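This is the readme for the Hepburn dishes set, which started life as a folder called "sink stuff" and has grown a fair bit from there. If you've landed here looking for the cupboards and pantry material, that's Brindik, one folder up, and it has its own notes (shorter ones, you'll be pleased to hear).

I wrote most of this at the kitchen bench over a couple of evenings in February, so forgive the rambling. Have a skim of the headings and you'll find what you're after.

## What's in it

Crockery, mostly. Plates, bowls, side plates, the odd serving dish, all going through the ordinary round of a home kitchen: off the table, scraped, stacked, washed, put on a mat or in a rack, dried, put away. There are 2,411 clips in total and 1,502 of those have the full set of labels. The rest have an activity label and nothing else, and I'm chipping away at them when I get the chance.

I wanted dishes that look like the ones in people's cupboards. So much of what I'd seen before used plain matching white dinner sets, and I don't know a single household that eats off one of those! Real cupboards have three bowls left from a set of six, a plate with fruit on the rim from somebody's auntie, and one enormous platter that doesn't fit anywhere. I asked everyone to use whatever they'd normally use and leave the good china alone if it made them nervous.

## Folder layout

```
hepburn/
 clips/
 stills/
 labels/
 activity.csv
 items.csv
 surface.csv
 notes/
 kitchens.md
 changes.md
```

`kitchens.md` is worth a read before you do anything clever. It says which kitchens have a window behind the sink or bench, which have a dishwasher, and which ones dry on a mat and which on a rack. Glare is a big deal with glazed plates and I've marked the worst offenders.

## The labels

### activity.csv

One row per clip. The values are:

| label | what I mean by it |
|---|---|
| `clear` | bringing dishes from table to bench |
| `scrape` | getting food off before washing |
| `wash` | hands, cloth or brush on the dish, at the sink |
| `set_down` | putting a dish on a mat, rack or bench |
| `dry` | tea towel on the dish |
| `stack` | one dish on top of another, anywhere |
| `put_away` | into a cupboard or drawer |

If two things happen in a clip I've gone with whichever takes longer. Stacking bowls while also drying them is a whole genre of its own, so I just picked one and moved on.

### items.csv

One row per dish. Type, main colour, whether it has a pattern, and where the pattern sits (rim, centre, outside, all over). I only used four types: `plate`, `bowl`, `dish` and `other`. I did try to split out side plates and pasta bowls, and then spent a whole evening arguing with myself over whether a wide shallow thing with a deep rim was a plate or a bowl. My rule now is that if you'd cut a steak on it, it's a plate.

Patterns are where I got a bit carried away. The column takes plain words: `fruit`, `floral`, `stripe`, `speckle`, `plain`, `other`. Berries count as fruit, leaves on their own count as floral. If a plate has the same fruit twice on the rim it's still one entry.

### surface.csv

What the dish is resting on: `mat`, `rack`, `bench`, `sink`, `table`, `hand`. A folded tea towel laid flat counts as a mat. I know some of you will disagree.

There's a `mark` column in here as well, and it's the one I get the most questions about. It's `yes` if there's a visible smudge, crumb or streak on the face of the dish, `no` if the face is in view and looks clear, and `unsure` for everything else. Please don't read `no` as clean. All it means is that I couldn't spot anything, and reflections off a glazed plate will hide a surprising amount of gravy.

## A still from the set

The fruit-rim plates and floral bowls turn up all through the mat clips, and they're good ones to test your pattern labels on. 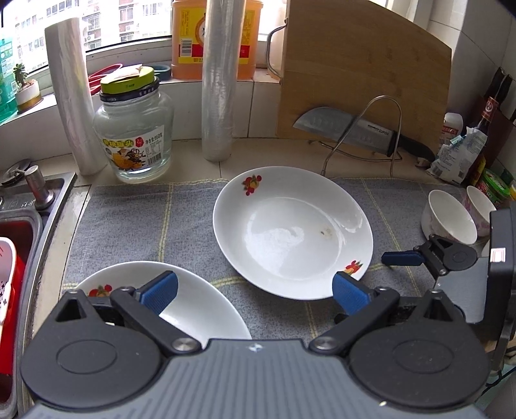

Ningsih Setiawan thinks the mark column ought to be split in two, one for stuck-on food and one for streaks and water spots, as you'd send a plate back to the sink for the first and just grab the tea towel for the second. She'd also like fruit and floral merged, on the grounds that half the crockery in the country has both on the same rim.

I'm sold on the first idea and will do it in the next round. On the second I'm holding out for now! Fruit is easy to pick even on a plate that's half covered, floral is much harder, and lumping them together would hide that. If you want them merged it's one line of work at your end.

## Things that are wrong with it

- Plates are way over-represented next to bowls. People own more bowls than I thought but they don't seem to put them out on the mat as often.
- Nearly everything was done in daylight. There are 80 evening clips and they're all from the same two kitchens.
- White dishes dominate. I have one lovely dark green set and I've probably leaned on it too hard.
- `put_away` clips are short and often a bit dim once you're inside the cupboard.
- Stacks of more than four are only labelled for the top dish and whatever rims I could make out.
- Cutlery and glasses are in plenty of clips and aren't labelled at all. That's Garkura's territory and it isn't finished.

I've also found a few rows where I typed `rack` for a mat with raised ribs. Fixed the ones I know about, and there's a list in `changes.md`.

## Splits

I hold back 400 of the fully labelled clips for testing, and the split is by kitchen, so no bench shows up on both sides. Please keep it that way if you re-cut it. The same fruit plate on the same mat in train and test will make your numbers look fabulous and tell you very little.

Test files are listed in `labels/test.txt`. The file names carry no meaning, so don't bother trying to sort by them.

## Using it

Fine for study, teaching, mucking about at home. If you're going to publish something, give the set's name and the version from the top of `changes.md`, and drop me a line, as I like seeing what people do with it. Don't repost the clips on their own. They're people's kitchens, and a few have since asked for a clip or two to be pulled. Check `changes.md` every so often and delete anything on the removed list from your copy.

Corrections are very welcome. The easiest way is to send me the clip name, the column and what you reckon it should say. Netau has the shared sheet if you'd prefer to add rows there, just put your initials in the last column so I know who to pester.

## Still to do

- split `mark` into food and streaks
- finish labels for the leftover clips
- more bowls, more evening light
- decide what on earth to do about lids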